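Utility Room Gallery — Buthelezi House

The utility room is at the back of the ground floor, past the bike store. It was finished in March and has been in use every day since. People on the waiting list often ask what the laundry arrangements are like, so this page covers the room and how it is used.

The room serves 26 flats. It is open from 7 in the morning until 10 at night, and the door works on the same key as the front entrance. There is no booking sheet. If the machine is running, come back later or leave your name on the whiteboard by the door.

The floor
Bare concrete, sealed. We had a price for vinyl from Prunell and decided against it. Concrete can be mopped in five minutes and it does not lift at the corners when a hose lets go, as happened in the old room on Avon Road.

The walls
White, two coats, with a black strip along the bottom where the mop goes. The strip was Dennis Wragg's idea and has saved a good deal of repainting.

The washing
Most residents bring their things down in a basket and take the basket away again. Please don't leave it on the floor overnight. Reds go in on their own, or with other darks at 30 degrees.
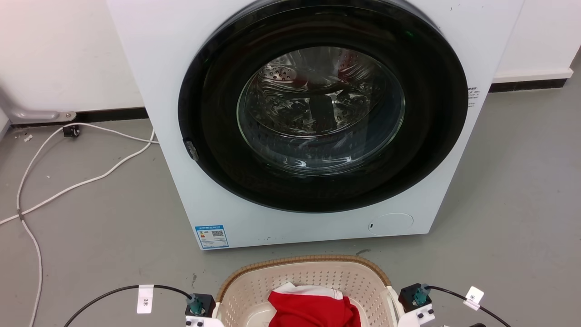
Check the drum before you load and again when you unload. Socks and small items stay behind at the top, where they are easy to miss, and the next person ends up with them. Coins and hair grips should come out of pockets at home.

Leave the door ajar when you have finished. The rubber holds water and starts to smell after a day or two if it is shut in.

The filter is behind the round cover low down on the front. Dennis clears it on a Tuesday. If the machine stops with water still in it, don't open the cover yourself — ring him and he will come down with a tray.

Powder and liquid
Bring your own. One scoop is enough for a full load, as the water in this part of town is soft. Too much leaves a film on dark clothes and the rinse takes longer.

Drying
There are 36 metres of line in the yard, put up by Adix when the fence was replaced. Pegs are in the tin on the window sill. In wet weather use the rail in your own bathroom with the fan on. Please don't hang anything over the stair banisters — it drips on the landing below.

Spin speed
The setting we suggest for everyday washing is 1000. Towels can go higher. Wool should go lower, or be done by hand upstairs.

Pictures of the yard and the bike store are on their own pages. Faults go in the book in the hall, with your flat number.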